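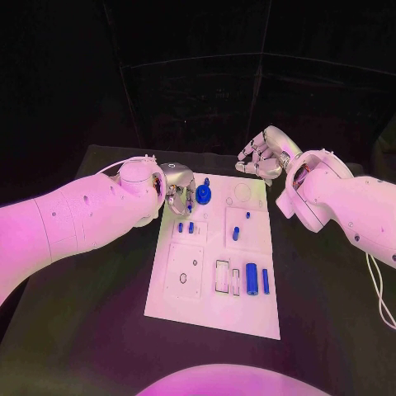
Old Batteries, Old Paint and the Creek

Those of you who walk the Brellach path will have noticed the orange tint along the bank below the old plating works. We've had a good many letters about it (thank you, and please keep them coming!), so I wanted to set down where things stand before the summer gets away from us.

The water was sampled at 9 spots in May, from the footbridge down to where the creek meets the river at Revesside. Most of the orange is plain iron, which looks dreadful but does little harm. The cadmium is another matter. Two of the spots, both close to the old settling pond, came back high enough that the county has asked people not to eat fish from that stretch, and I'd keep the dog out of it too - mine is sulking about this.

The cheaper of the two cleanup plans would cap the pond with clay and plant it over. The other would dig the sludge out and truck it away, 400 loads of it by the county's count, past the school and down the hill. I went to the meeting leaning toward digging and came home a good deal less sure, what with all that dust.

In the meantime, a lot of cadmium gets into the ground from old rechargeable batteries, so do go through your drawers. The drop-off on Naidu Street takes them, along with leftover paint and garden sprays, and last year's collection came to 3750 pounds. Leave paint in its own can with the lid pressed down tight, and put a bit of tape over the battery ends. They're open until 4 in the afternoon.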